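Unit 5: Foreign Aid and Security Assistance
Handout for the December session

Read this before class. The reading packet has the longer version of the Palma case, and you'll need it for the memo.

1. Two kinds of aid

Governments give other governments many things and call all of it assistance. For this course we split it in two. Economic aid covers food, loans, roads, clinics and budget support. Security aid covers training, equipment and advice to armed forces or police. Some items fall in between. A radio network can serve ambulances in the morning and patrols at night. When you code a program, go by the office that receives it and write down any doubt.
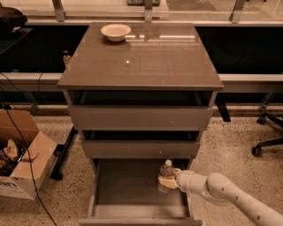 Going by the receiving office hides too much, a student objected in the last session, because a health ministry can pass trucks to the army the week after they arrive. The objection is a fair one. Put the first recipient in column 2 and any later transfer in the notes column. Do not change the code itself.

2. Who decides

In most donor countries the executive proposes and the legislature pays. Between those two steps there are usually notices, holds and waivers. A notice tells lawmakers that money is about to move. A hold is an informal request to wait. A waiver lets the executive go ahead when a legal condition has not been met. Keep these terms apart in your memo. Last year many papers used "hold" for all of them and lost points.

3. The Palma case

Palma is the country in our simulation. It shares a river border with Preleo, and the two have argued over the crossing at Jivico for years. The donor offers a package worth 503 million, split into 11 programs. Two of them go to the border guard.
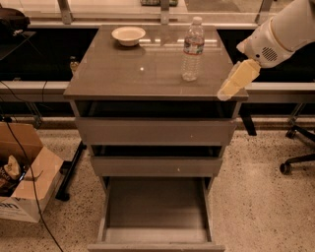 The border guard programs draw nearly all the debate in the donor's legislature, though they are a small share of the money. Supporters say trained guards will keep the crossing open. Opponents say Preleo will read the package as taking sides and answer with troops of its own. Read both floor statements in the packet and mark where each side relies on the Plarudis agreement, the ceasefire text that bars new heavy weapons within five miles of the river. It says nothing on training.

4. Memo

Two pages, addressed to a member of the legislature who has not made up her mind. Recommend release, delay or refusal of the border guard money. Cite the packet by page number. No outside sources.

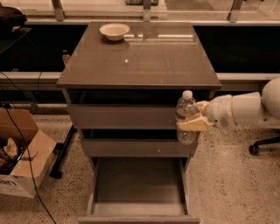 Cabinet with a bowl on top.

Terms to know for the quiz: notice, hold, waiver, conditionality, end-use check, first recipient.

Handout revised 1/5/20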